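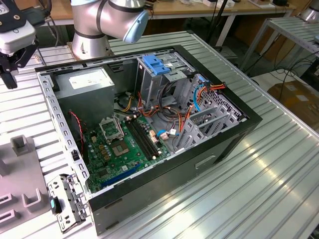
### 3.2 Parts, fixtures and the practice board

The cell was put together in a shared workshop over one spring, starting in April, and most of what stands in it was bought used or made on site. We call the build Anik. The aim was modest: to let an arm carry out the slow steps of taking apart and rebuilding a desktop computer, using tools and fixtures that a small group can make and replace without outside help.

Work on a real computer is done with the tower lying on its side and the side panel off, so that the parts are reached from overhead. This puts the socket and the memory slots within reach of a gripper held close to vertical. It also brings in the main source of trouble, the cables. Power leads run over the parts the arm has to reach, and they do not return to the same place after they have been moved. We did not try to model them. In the trials reported in Section 4, a run in which a finger caught a cable was stopped by hand and logged as a failure, even if the part was later freed.

Small parts need a known place to go once they leave the computer. For this we printed trays with raised posts and slots, cut to fit the parts with 1 mm of clearance on each side. An earlier set with 0.5 mm of clearance held the parts better but jammed often enough that we dropped it. The trays were printed on the workshop's Nomuler machine in gray filament. They are cheap, and several were broken and reprinted during the work.

Real boards wear out quickly under repeated handling. Socket contacts bend and slot latches snap, and a damaged board changes the task without any clear sign in the data. We therefore made a flat practice board with the same general layout as a motherboard. It has a raised frame for the processor and clip holders for memory modules, and it can be mounted upright as in Figure 2. Upright mounting was added after the first 64 trials, all of which were done with the board flat. It is the harder case: a part that is let go too early falls instead of resting on the frame.

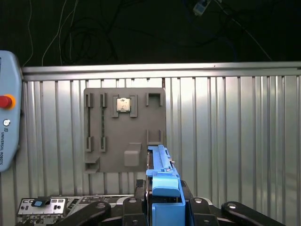 Tabrizi objected at this point in the review of the draft that a printed board gives way under load where a real socket does not, and that success on one should not be counted toward the other. We agree, and the two are kept apart in every table. Of the 1181 trials logged, only those on real hardware are used for the final success rates. The practice board was used to tune approach angles and closing force, and for nothing else.

**Figure 2.** Practice board mounted upright, seen from the gripper.

Closing force was set in steps, beginning at the lowest setting that would hold a memory module and going up until the module no longer slipped on contact with the clips. The value found this way was carried over to the real board unchanged. Approach angles had to be found again, as the walls of the case limit how far the gripper can lean. This took 18 further trials.

Print files for the trays and the board are kept with the Alier controller code. A full set of trays takes 40 hours to print.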